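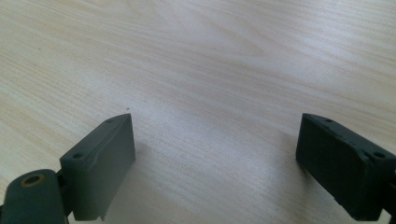

Home & Garden > Furniture Care > Wood Finishes

Sticky feel on a light wood table after oiling

Posted 2024-09-16 by Kurniawati Ngui

I have a light wooden dining table that I bought secondhand in August. The seller didn't know what finish was on it. The top looked dry so I put on two coats of Avumora table oil, one in the morning and one that same evening. I wiped each coat on with a cotton rag and left it to soak in overnight.

That was five days ago and it is still tacky. Paper sticks to it a little, and if I rest my arm there for a minute I can feel it pull. The tin says it should be ready for normal use after two days. The room is not cold, but it is humid this time of year and the windows stay shut at night.

Do I wait longer, or do I have to sand the whole thing? I would like to avoid sanding because I don't know if it is solid wood or veneer. I also have half a tin of Wako paste wax, if that is any use.

4 replies

benchdog_terry

Don't sand yet. It sounds like too much oil was left on the surface. Oil has to be wiped off before it starts to set, usually within half an hour, and whatever the wood didn't take in stays on top and goes gummy. A second coat on the same day makes it worse.

Get some mineral spirits and a few plain white rags. Open the windows, put gloves on, and try a patch on the underside or near one leg first. Dampen the rag, rub along the grain, and turn to a clean part of the rag often. If the patch comes up smooth and doesn't go cloudy, do the rest in sections the same way. Then dry it off with a clean rag and leave it alone for a couple of days with some air moving through the room.

If spots are still sticky after that, use a gray nylon pad with the mineral spirits and light pressure. That is much safer on veneer than sandpaper. To check for veneer, look at the edge of the top and see if the grain lines carry over from the face onto the end. If they stop dead at the corner, treat it as veneer.

Leave the wax in the tin for now. Wax over soft oil traps it.

One more thing, and please don't skip it. Oily rags can heat up and catch fire on their own. Lay them flat outside to dry, one layer, or put them in a metal can full of water with a lid. Don't leave them in a pile in the trash.

skip_m

I had this with a shelf and just left it. Took 4 weeks but it went hard in the end. Try a fan

Orla P.

Agree with Terry about the mineral spirits. I would add that the old finish matters here. If there was already varnish or lacquer on the top, the oil had nowhere to go, and more oil will do the same thing again. Put a drop of water on a clean spot — if it beads up and sits there, the wood is probably sealed.

In that case take off the sticky layer and stop. A sealed top only needs a damp cloth and mild soap.

Kurniawati Ngui

Thank you all. I did the water test under one end and it beaded, so it must be sealed. I cleaned a patch next to it and the stickiness came off with no cloudiness. I will do the rest of the top when I can keep the windows open all day. The rags are laid out on the back step.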